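We use cookies to improve your visit. Accept / Decline

Plulcombe Household List
Feb 8, 2021 - Hilde Geerts

Anas Mansour wrote:
> Do you fold on the bed or a table? My tops come out
> all creased and I've 10 to do before the Okine trip.

Bed, always. Pull the sheet tight first, mine never is. Lay the top out, smooth from the middle, sleeves in, then fold up from the hem. Dont rush the sleeves. 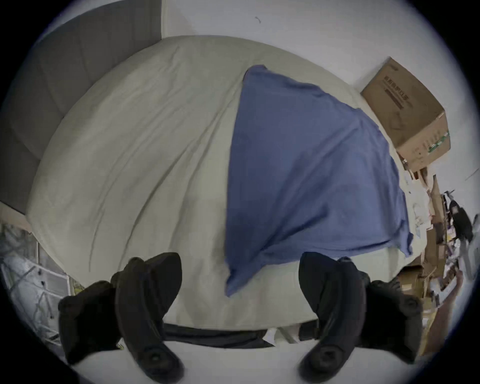
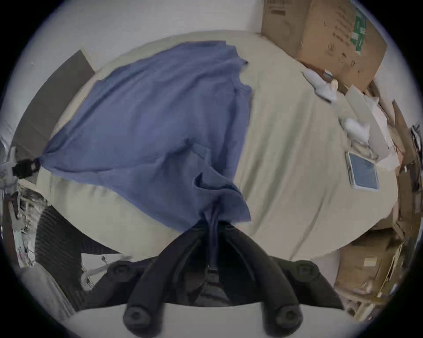 The blue one on the cream sheet.

Packing order

1. Heavy things at the bottom
2. Tops - rolled if the bag's small
3. Papers last, flat

Must dash, more tommorow - Hilde

Recent posts
- Getting wax off a tablecloth
- Spare duvet, Addo Road
- March swap list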